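Flarkosby to vote on 3000-dollar table, again

FLARKOSBY — The town library's long-running disagreement over what to put in its reading room will go back to the town board in December, when members are expected to decide whether a table can be too white.

The table on offer comes from Aveo, the furniture shop on Trujillo Street, which has quoted $3000 for a single large top with a matte white finish, delivery and legs included. It would replace the dark oak one that has stood under the north windows for 47 years and that now leans toward the radiator whenever anyone puts an elbow on it.

People who like the oak table say it has character. People who have tried to write on it say it has a slope.

The board first took up the question in spring, and gave it ten minutes on the agenda. It ran past ten at night. Speakers raised the matter of glare, the matter of ink, the price, the fate of the old table, and the parking behind the bakery, which had not been on the agenda but usually gets in. A motion to buy was tabled, a word the minutes record without comment.

Much of the argument comes down to dirt. White shows everything, according to a letter signed by 2 members of the Friday-less book group (it gave up its regular day last winter and now meets when it can). The letter says a pale surface in a public room will be gray by the first thaw. A reply from the library's supporters, pinned beside it on the notice board in slightly larger type, says the oak table is every bit as dirty and has simply been keeping it to itself.

Both sides have a point. Matte white hides reflections well and hides very little else. Sleeves leave a gray haze on it. Grit comes in on bags and boots and sits there in plain sight, and a fine crack that would vanish into wood grain is the first thing a visitor notices. 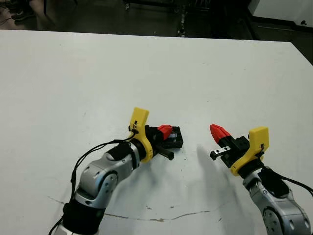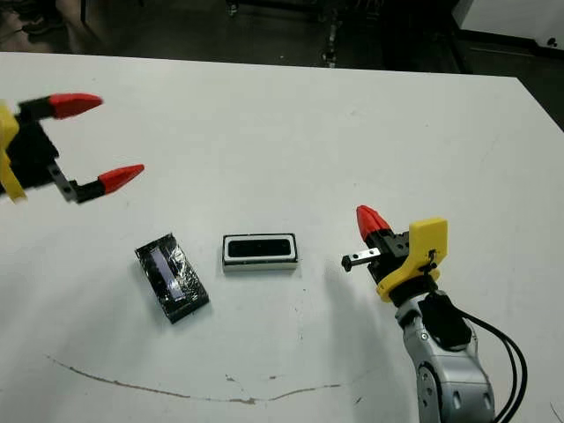 Matte white tabletops pick up faint gray smudges.

The shop does not dispute the smudges. Its quote comes with a sheet of care instructions that runs longer than the library's lending rules: a soft cloth, lukewarm water, a drop of dish soap, no scouring pads, and no "household remedies," a phrase the sheet leaves to the reader's conscience. Coffee is to be wiped up at once. Red wine is not mentioned, perhaps out of respect for the institution.

Flarkosby does not drink in its library, as a rule, but it does glue. The reading room doubles as the craft room two afternoons a month, and the children's paper lantern session has left a mark on every surface it has ever met. Oilcloth has been suggested. Opponents of the purchase have asked, fairly enough, why the town should spend $3000 on a white table in order to cover it with a green cloth.

A cheaper route was explored over the summer. Ivano, the joinery on the edge of town, looked at the oak table and offered to shim the legs, plane the top and refinish it for a good deal less. The offer was warmly received until it emerged that the work would take the table away for six weeks, during which there would be no table at all. The crossword regulars, who occupy the window end from opening time until lunch, let it be known that they would not be moving to the beanbags.

There is also the issue of where the oak table would go. The historical society would like it but has nowhere to put it. The school has somewhere to put it but would not like it. One resident has proposed keeping both, which would leave a gap just wide enough for a person to walk through sideways, provided the person had not brought a coat.

The board will have three choices in front of it: buy the white table, repair the brown one, or wait. Waiting has the best record so far. It costs nothing, needs no cleaning, and has won every previous vote by a comfortable margin.

Samples of the white finish are at the front desk for anyone who wants to try a pencil on them. Several people already have — one left a shopping list. The library asks that visitors use the eraser provided and return it afterward, as the last one has gone missing.

The meeting starts at 7 p.m. in the reading room. Seating is at the old table, and those with hot drinks are advised to take the uphill side.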